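Visit report: Zaseretti tableware works and sample rooms
Rhydian Gittins
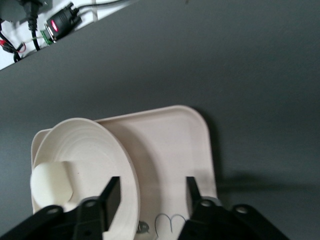
Zaseretti makes trays and plates for hospital, school and canteen use. The works stands on a sloping site behind the old goods yard, with the moulding hall at the bottom, the finishing room above it and the sample rooms at the top, next to the offices. Visitors are taken through in the opposite order to the product, so I saw the finished ware first and the presses last. The visit took place on September 30, 2021 and lasted most of the afternoon.

The purpose was to look at the cream range, sold under the name Brumura, before our own kitchens decide whether to replace their present stock. The current trays are a brown pattern made by Grendis. They have served well but the rims have chipped, and replacements in the same size are no longer made.

The sample rooms

There are two rooms. The first holds shelving with one of each pattern in the catalogue. The second has plain grey tables where tray and plate are tried together under even light. The grey was chosen so that a cream edge can be seen clearly against it, and it shows shadow well, which helps when checking whether a tray sits flat. A tray that rocks will show an uneven line of shadow along one side.

The Brumura tray is rectangular, with rounded corners and a low raised rim. The low rim makes it easier to slide a plate off at the table, but it gives little protection if a drink is spilled on a trolley. A deeper version is made to order. The plate that goes with it is round, in the same cream, with a wide flat rim and faint concentric ridges in a shallow well. I asked whether the ridges trap food. The answer was that they are too shallow to do so in a machine wash, but that hand washing needs a brush. We wash by machine at the main site and by hand at Lewis House, so this matters to us.

The width of the plate rim has a cost. On the standard tray, a plate pushed to one side to leave room for a bowl and a cup will overhang the edge slightly. On a table this is harmless. In our older trolleys, where the runners are close to the tray edge, it would foul. The next tray size up avoids the problem but will not fit the trolleys at all. I have asked for the drawing of the smaller plate.

Finishing

Trays come up from the presses in stacks of 100, separated by paper. The flash is trimmed from the rim by hand with a scraper and the corners are then buffed. Five people were working at the benches. Corners are the slow part: a straight side takes one pass, while a corner needs several and is then checked with a fingertip. Rejects go into a bin and are sold as seconds at the gate in December.

The moulding hall

Two presses were running and a third was open for cleaning. The noise made questions difficult, and most of what follows was explained outside afterwards. The powder is weighed, preheated and loaded, and the press closes on it under heat. Colour is in the material throughout, so a scratch does not show a different shade beneath. Cream is run before any darker colour, and the tool is cleaned down fully before it is run again.

Points to follow up

1. Drawing and price for the smaller plate.
2. Price for the deeper tray, with minimum order.
3. Whether five trays and five plates can be lent for a trial at Lewis House, covering at least two weeks of hand washing.
4. Stacking height of the standard tray with paper removed.

Parking is at the lower gate only. The path up to the sample rooms is steep and has no handrail for the last section. Safety shoes are needed for the moulding hall and the works does not lend them, so anyone going on a second visit should bring their own.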